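Saseck paint trail returns with 12 stops

11 September 2021

The Saseck paint trail is back, and it's bigger than ever! This year 12 studios, garages and back porches are opening their doors to anyone who wants to look around, ask questions or pick up a brush and have a go.

The trail starts at the old Detodley feed store, where 40 small watercolors of the river are hanging in the front room. From there it winds up the hill past the library and finishes at Quintero Hall - a good long walk, but there are benches most of the way and the views over the water are wonderful right now.

Beginners get a real welcome this time. Seven of the stops have a table set aside for first-timers, with paper and paint provided free, and children can join in at every one of them. The Stutader studio is offering short lessons in painting skies, and the places for July's trial run went so quickly that extra sessions have been added.
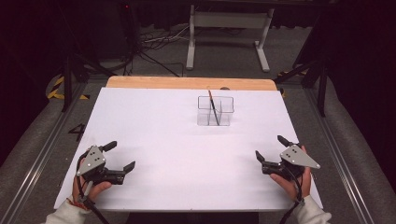
One visitor from the July session said she hadn't painted since grade school and went home with two finished skies and a third she plans to fix. She has already signed up again, and is bringing her sister.

Maps cost nothing and can be picked up at the library desk or the feed store. 300 have been printed, so there should be plenty to go around. Parking behind Quintero Hall is free all day, but the lower lot by the bridge is closed for resurfacing.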